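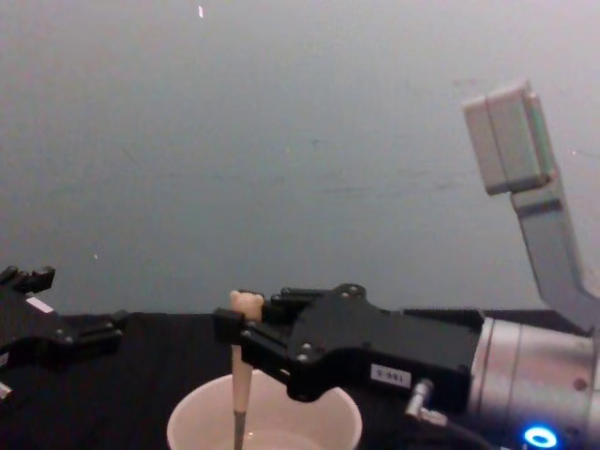
How Much Does a Robot Cost? (More Than the Robot)
By Charmaine Rampersad

Suppose your school has $2000 and wants a robot arm. You find one called the Purba. It costs $1344. Hooray! You have money left over, and you are already planning the party.

Put the balloons down. A robot arm on its own is a bit like a puppy on its own. The puppy is only the first thing you pay for.

Start with the hand. Grown-ups in the robot business call it a gripper, and plenty of arms are sold without one. An arm with no gripper can point at your lunch but it can't pick it up. The gripper for the Purba costs $152, and if you want 2 of them, get out your pencil:

2 x $152 = $304
$1344 + $304 = $1648

So now you have $352 left. (Why would you need a second gripper for one arm? Ask the person who dropped the first one.)

Next comes the boring stuff. Boring stuff is where budgets go to disappear. You need a table that doesn't wobble, cables long enough to reach the wall, and something to bolt the arm down with. You also need things for the robot to practice on. Happily, these are cheap, and most of them are in your kitchen already.

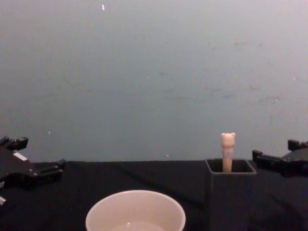 A bowl, a container and a stick with a bear's head on it will keep a robot busy for a long time. Moving a stick from one place to another sounds easy to you, but you have been practicing with your hands since you were a baby. Robots need to know where the stick is, how hard to squeeze, and when to let go.

Then there is time, which doesn't come in a box. Lindsay Tipoki plans equipment for a company called Cavidance in the town of Ravcombe. When her team bought their first arm, they planned for the arm and forgot to plan for anyone learning to use it. It arrived in December. It spent the rest of the winter holding up a coat.

"It was very good at it," she says.

These days she writes three lists before she buys anything. One is what the robot has to do. One is everything it needs to do that job. The last one is what might break, and it is always the longest.

Try it yourself. Pick a job you hate, like matching socks, and write the three lists for a robot that could do it. Add up the prices as you go. When you get to the bottom, work out how many years of pocket money that would be, and then go and match your socks.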